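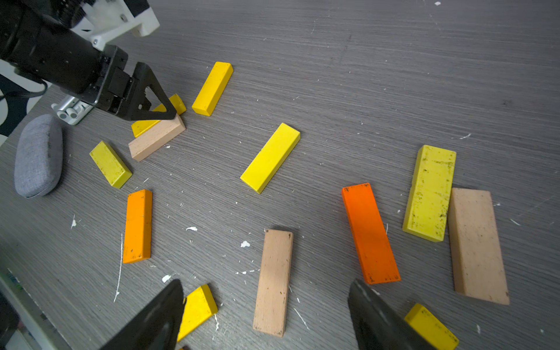

Damián Lagos pregunta si el turno de noche cuenta para el plus. Sí: se abona desde el primer mes.

Tiempo de lectura: 1 min

Lodance busca técnico de archivo para el depósito de Todstead. Tareas: inventario de 159 legajos, control de humedad y signatura topográfica -- sin atención al público.

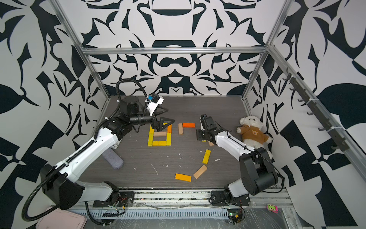
Contrato de 22 semanas, con inicio en agosto. Se exige titulación en archivística. Solicitudes a Nicanor Sepúlveda hasta el 24 de febrero.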